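Calado Furniture Works

Calado Furniture Works was a maker of household and office furniture based in Pusgate. The company was best known for its bentwood seating and for the Clasodier chair, a stacking side chair that remained in its catalog for most of the firm's history.

The works began as a repair shop for church pews and school desks. It moved into new production when a local teachers' college ordered 76 reading chairs for its library. The design had a steam-bent back rail and a woven paper-cord seat – a combination that the shop kept, with small changes, in nearly all of its later seating.

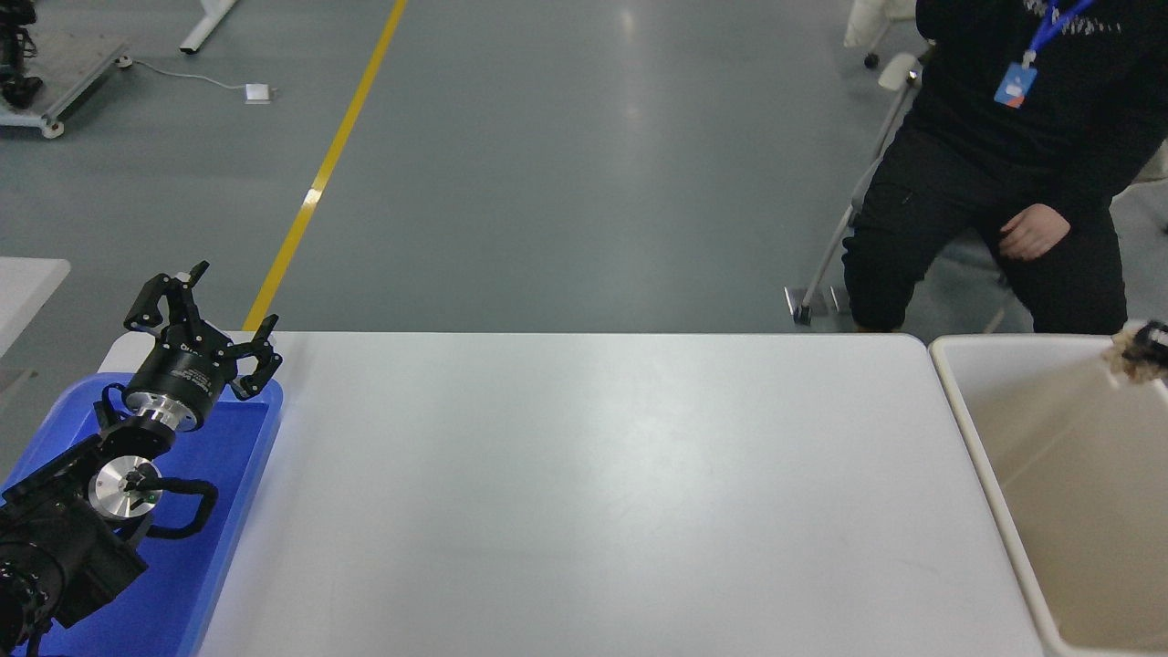
Production of the Clasodier chair reached 1,085 pieces in its best year. Early examples are in oiled oak and carry a burned mark under the seat; later ones are in beech and have a paper label, which is often missing. A matching armchair was also offered, but only 925 were made.

In its final decade the company was bought by Drarkotix, an office supplier, which closed the bending shop and kept the name for a line of desks. The original drawings passed to the Pusgate town museum, where 10 chairs are on permanent display.

See also: Bentwood; Paper cord; Stacking chair

Last edited 11/10/2022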